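Reading time: 2 min

Keeping a flat sheet flat

The bed I use for laundry tests is made up and stripped several times in a working day, so the way the sheet is held matters more than it would at home. I have changed the method twice since June. These are my notes on the current one.

The first version was a fitted sheet. Elastic corners hold well, but they take a long time to seat and they hide mistakes: a corner can look right and sit 12 mm off the mattress edge underneath. The second version was a flat sheet, tucked on all sides. It looked tidy until anyone leaned on it, and then the long side crept out.

I now use a flat sheet in a dull olive khaki, a Filip one that Diane Campbell ordered for the Udville rooms and had left over. The colour is useful. White shows every crease under strong ceiling lights, and dark blue shows lint. On khaki a shallow wrinkle can be judged from the side of the bed without bending down.

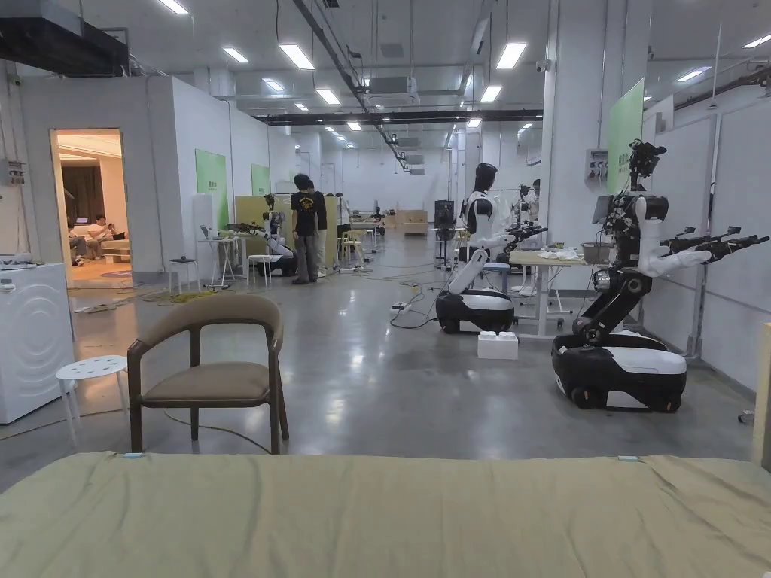 The khaki sheet, with the armchair and the washing machine beyond the bed.

The order of work is fixed. Lay the sheet with the wide hem at the head. Square the two head corners and tuck them. Go to the foot, pull once along the centre line, then tuck. Do the sides last, working from the middle outwards. Smoothing is done with the flat of the forearm. Fingertips push the slack into ridges, and the ridges then have to be chased to the edge one at a time.

I allow a few wrinkles. Getting rid of the last ones takes as long as everything before them, and they come back when the next thing is put down. My limit is any fold that stands up on its own when the sheet is released.

Clearance round the bed is worth measuring before the mattress goes down. I keep 900 mm on the side where I stand, and 70 mm is enough anywhere a hand only has to get in to tuck. The armchair is handy for spare bedding as long as it is set back far enough to walk past. Jocelyn Beaudoin prefers a stool for this, but a folded duvet slides off a small round top.

Washing: 40 degrees, low spin, out of the drum promptly. I had tried a Carkell spray starch on an earlier sheet. It made the cloth stiff for nearly 10 uses and left a tacky patch near the hem, so I stopped. Ironing is limited to the top hem.

Still to test: the Umo mattress pad, which has a brushed upper face and may stop the creep on the long side without any change to the tuck.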